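Stilonel says its kitchen scheme will cut food waste by 90 percent. Where is the proof?

2018-05-12

A company that wants to change how office canteens buy and serve lunch has been making the rounds in Hutisar this spring with a big claim. Stilonel, which sells a meal planning service called Flevo, says kitchens that sign up can expect to throw out 90 percent less food. The number is on its posters and at the top of its web page, and it came up again and again at a public talk it gave in the old library hall on Thursday night.

It would be a fine thing if it were true. Anyone who has worked in a canteen knows what goes into the bins after lunch: rice by the tub, bread that sat out too long, salads with the dressing already on. But a claim that size needs something solid under it, and what the company has shown so far is thin.

The idea behind Flevo is simple. Staff order lunch by ten in the morning. The kitchen gets a list, cooks to the list, and holds back a small reserve for people who forgot. Leftovers are weighed at the end of service and the next day's shopping is trimmed to match. The company charges a monthly fee, which it would not give in public. It said the price depends on the size of the kitchen.

The 90 percent comes from a trial held in March in 7 canteens. That was the answer given when a man near the back of the hall asked. Which canteens they were, the company would not say, except that they were "mid-sized employers in the region." It also would not say how many lunches they served, what they were throwing out before, or who did the weighing.

Pressed on that last point, the speaker said the weighing was done by kitchen staff, who had been trained by Stilonel. So the people running the trial were taught how to measure it by the people selling the service. That doesn't make the result wrong. It does mean it should be checked by someone else before a town starts spending money on it.

And the town may be about to. The Kakakhel Center, which runs the lunch room used by the council offices and the adult education wing, has been in talks with Stilonel since the winter. A spokesman for the center confirmed the talks but said no contract had been signed. He did not know whether the center had seen the full trial results. He said he would find out. By the time this was written he had not called back.

Hammad Baloch ran the kitchen at a furniture plant outside Hutisar for 13 years and now teaches catering two evenings a week. He went to the talk on Thursday and left before the coffee.

"Ordering ahead is a good idea. We did it with a clipboard," he said. "You save a fair bit the first month. Then people get tired of it, they order the fish and want the pasta, and you are back to cooking extra so you don't have a line of angry people at noon."

Baloch said he would believe a cut of a third, maybe a little more in a kitchen that was badly run to begin with. He has never seen a cut close to what Stilonel is promising. He also wanted to know what counts as waste. Potato peelings and coffee grounds go in the same bin as uneaten lunches in most kitchens, and no ordering system will make a potato grow without a skin.

It's a fair question, and the company's own leaflet doesn't settle it. On the front it speaks of "food waste." On the back, in smaller type, it speaks of "avoidable serving waste," which sounds like only the cooked food that was put out and not eaten. If the 90 percent applies to that alone, the cut in what the kitchen throws away overall could be far smaller. A written request to the company asking which of the two was meant got a reply thanking us for our interest.

Then there is the matter of time. One month is short. March has no long holidays here and the weather keeps people indoors at lunch, so the number of diners barely moves from one day to the next. The hard months for a canteen are July and August, when half the staff is away and the other half walks to the park with a sandwich. A trial that skips the summer has skipped the part of the year when kitchens guess wrong most often.

New systems also tend to do well while everyone is watching. Cooks take more care when they know each tub will be weighed. Diners take smaller portions when there is a sign by the counter telling them about the trial. Whether any of it lasts once the signs come down is the thing a buyer needs to know, and the company has nothing to offer there yet. It said a longer study was planned. It gave no start date.

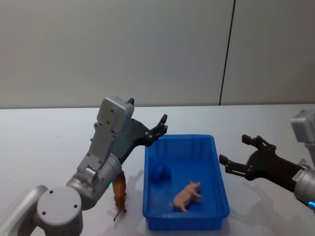

None of this would matter much if the service were cheap and easy to drop. At the talk, though, the standard contract was described as running for two years, with the savings "shared" between the kitchen and the company. How a saving gets worked out when nobody outside has checked the starting point was left hanging. A kitchen that agrees to pay on savings had better be sure what it was wasting before day one, and most kitchens have no idea.

Stilonel did promise one thing that can be held against it later. Any canteen that serves more than 100 lunches a day and doesn't see a drop in waste within the first quarter can leave without a fee. Asked how big the drop would have to be, the speaker said that any drop would count. Going by that rule, a kitchen that saved one loaf of bread a week would be tied in for the rest of the contract.

There are cheaper things to try first, and some of them cost nothing. Smaller serving spoons help. So does putting out half trays in the last part of the lunch hour, or letting staff buy what is left over at a lower price in the afternoon. Baloch said his plant did the last of these for years and that the soup was usually gone by three. None of it needs a subscription.

Supporters of the deal say the town has talked about waste for years and done little, and that a paid service would at least force the kitchen to keep records. They have a point about the records. The lunch room at the Kakakhel Center doesn't weigh what it throws out and never has. But a set of scales and a notebook would fix that by Monday, and after a few months the center would have its own figures to hold up against anybody's sales pitch.

The center's board is due to take up the contract at its next regular meeting. The meeting is open to the public, though the part dealing with prices may be held behind closed doors. People who want to speak need to sign up at the front desk the day before.

Stilonel was asked again on Friday for the names of the canteens in its trial and for the weighing sheets. The company said both were confidential.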